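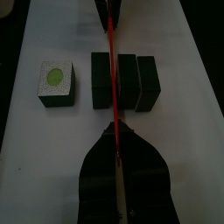

Work and Automation Group, Department of Industrial Studies, Swanepoel Institute

4.2 What changed at the bench

Figure 3. Wrist view at the sorting table. Dark blocks, and one speckled block with a green dot on top.

Short version first: the arms took over the picking, the people got the checking. At the Indham site the kitting bench used to be hand work start to finish, up to 4,000 picks a shift by the site's own log. After June the operators no longer pick. They set out parts, watch the wrist feed, step in on a stall. We interviewed 19 of them, plus 7 line leads. Notes coded by Valquíria Barros, method in 3.1.

Most common remark was about the hands. Less sore by evening. Next most common, boredom. A few said both in the same sentence. Watching a feed like the one in Figure 3 for 60 minutes at a stretch is tiring in a differnt way, and the rota was still written for picking, so breaks fell in the wrong places.

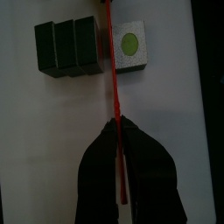

Skill is the harder question. Experienced pickers knew parts by feel and that knowledge has no slot in the new job. Some of it came back in setup: how far apart to put things, which way to turn a block so the fingers can get in beside it. None of this in the Witex training sheet. People worked it out and passed it along at shift change, verbally, so night shift got less of it.

Two-arm tasks are another matter. Long parts, a grip from each side, and the operator has to think about both arms at once. Leads rated this the most demanding work on the bench. Pay grade unchanged. That came up a lot. 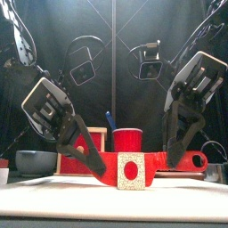 Prallen, who run the site, moved the stop button closer after the first round of interviews and let operators pause without logging a reason. Both changes well recieved. Whether stall counts fell because of them we can't say, the log format changed the same week. Staffing numbers are in 4.3.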